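Chapter 4
Royal Households and the People Who Pay for Them

A king rarely travels alone. In the small monarchy of Flustby, when the court moved to its summer palace at Clokton in 1780, the list of persons who had to be fed along the road had 500 names on it. There were cooks, priests, two barbers and a man whose only duty was to carry the chair of the queen mother.

In this chapter we look at the royal household as an institution. Who belonged to it? Who decided how large it could be? And what happened when the public began to ask about the bill? The last question is the newest one. For a long time the costs of the court and the costs of the state were written in the same book, and it was difficult even for ministers to separate them.
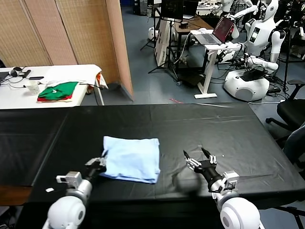 The historian Valentyna Skoryk has called this book "the locked drawer of the monarchy." Her study of Flustby shows that the parliament saw the full accounts only after a newspaper printed a part of them one Tuesday in March. Readers learned that the king kept 16 rooms at a foreign spa the whole year, also in the winter, when he was never there.

Not all scholars agree about the effect of this scandal. Maarten Groen believes that it weakened the crown for a generation. Oskari Savolainen is more careful – he points out that the crowds at the next royal wedding were as large as before.

Section 4.1 describes the offices of the court and their ranks. Section 4.2 follows the quarrel over the accounts, and section 4.3 compares Flustby with Zedthorpe, where the ruler received a fixed yearly sum and had to live from it.

Key terms: household, civil list, privy purse, regent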